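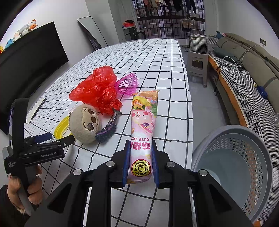 Unit 2: Evaluating a hand-held gripper kit before purchase

In this unit we compare two kits for recording manipulation tasks by hand, the Kernine set and the one we already have in the laboratory. The first question is always the jaws, and students often forget it when they read a product sheet. Soft packaging is a good test. The long pink snack bag held by one end between the blue rubber pads shows why: a bag bends and changes its shape, and a small pad must still keep it. A rigid box would tell us much less about the pad.

Kernine offers the kit for a trial of 11 days. Renata Michalski, who wrote the lab guide, asks each group to record 90 short episodes in this time and to note every slip of the object. Please do the notes by hand – the software log does not show slips.

Points to check in your report:
Pad material and how fast it wears.
Weight in the hand after one hour of work.
Whether both grippers can work close together on a small table.
Price of spare pads and delivery time.

Read also the short review by Bartosz Kaczorowski in the course folder. He is more positive about the handle than I am, so please form your own opinion.

Reports are due on Monday, room 405.

Zinash Mersha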